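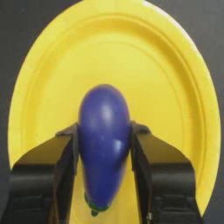 Play eggplant on yellow paper plate. Plate sold separately, see below.

Brumus Play Food – Eggplant, single
Item 1213

Glossy deep violet-blue, green leafy cap with a short stub of stem. Wide rounded end, tapers to the cap. Plastic look, good shine. For play kitchens, market stalls, sorting by color, pretend dinners.

Wipe with a damp cloth. No dishwasher pls.

Sold singly. Need more than one? Change the qty at checkout. Limit 2 per order til the May delivery is in.

In stock
Bemham store: 318
Mirnholm warehouse: 378

Goes with
Yu paper plates, yellow. Embossed ridge round the middle, wide flat rim. Strong color so the dark veg shows up well on it. Same plates we use for the party range.
Brumus tomato, back in stock Tuesday
Brumus carrot, sold out

Color can look bluer or more purple depending on your screen. Returns accepted unused, in orignal bag, with the order slip. Pickup from Bemham only, Mirnholm is mail orders.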